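Section 4: Setting up the sorting table

If you've made it this far, the Rillo base is bolted down and the arm has its power brick. Good. Now we get the table ready for practice runs, and I'm going to go slowly through this part. Our club rushed it the first season and spent most of July redoing it.

4.1 Pick your surface and mark it

1. Use a dark tabletop if you can get one. We run on black, and the software finds pale objects on it much faster. Scuffs don't matter much.
2. Measure 130 cm along the front edge and put a bit of tape at each end. Everything the arm handles has to stay between those two marks.
3. Measure 100 cm back from the front edge and mark that too. Past that line you can keep spare stuff, but the arm won't reach for it.
4. Write the lane names on sticky notes and put them at the back. Marker straight on the tabletop is a pain to get off (ask me how I know).

Note: Overhead lights bounce off a shiny black table. If you see bright patches in the preview window, open Kedeo, go to Lighting and pull the glare slider down until they fade. You may have to do it again in the evening.

4.2 Lay out the tape set

The tape set is the first task in the Jadov league pack, and it's my favorite one to teach with. Rolls and dispensers come in all sorts of colors and sizes, so new members get to see pretty quickly what the arm finds easy and what it hates!

5. Stand the big dispenser upright in the middle of the work area.
6. Put the smaller dispenser behind it and a little to the right, with its roll already in.
7. Keep the loose rolls close by. Before you let the arm try anything, go through the moves by hand — one roll in the left hand, one in the right — and check that you can get to the dispenser from both sides without bumping it.
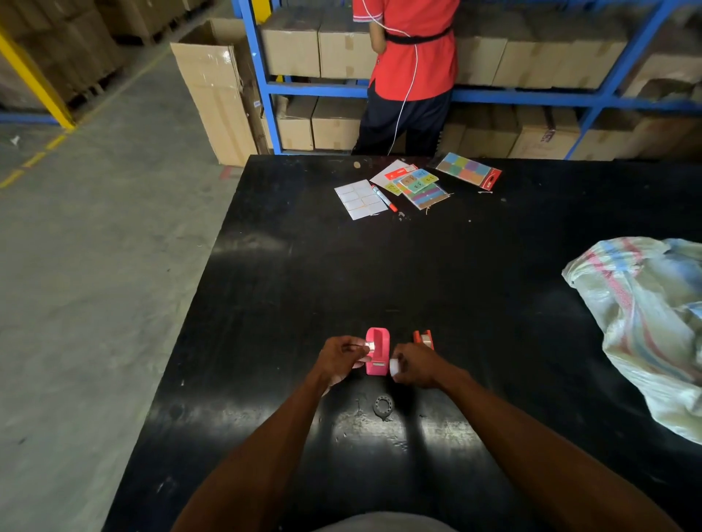
Fig. 4-1. Tape set on the black table, one roll in each hand, labels and sticky notes at the far edge.

8. Save the layout in Kedeo under a name you'll recognize later. Ours is Nseir 148, after our team and our league number, and yes, it's on everything.

Caution: The dispenser has a serrated cutting edge. Pick it up by the body, and point the teeth away from whoever is standing across from you.

Caution: Don't put your hands inside the marks while the green light on the arm is on. Hit pause first, wait for the light to go out, then reach in.

4.3 First dry run

9. Set the speed to the lowest step and press Start. The arm should hover over each roll and come back without closing.
10. If it stops short or drifts to one side, go back to step 2 and check your marks. Nine times out of ten somebody leaned on the table.
11. When you get a clean pass, turn on Grip and run it again with one roll only. Add the second roll after that.

Note: Clear tape is tricky. The software sometimes looks straight through the roll and goes for the table underneath. We slip a paper ring inside the core, and the league rules allow it.

Your score sheet starts at 100 and loses points for every drop, so leave scoring switched off until you get to Section 5.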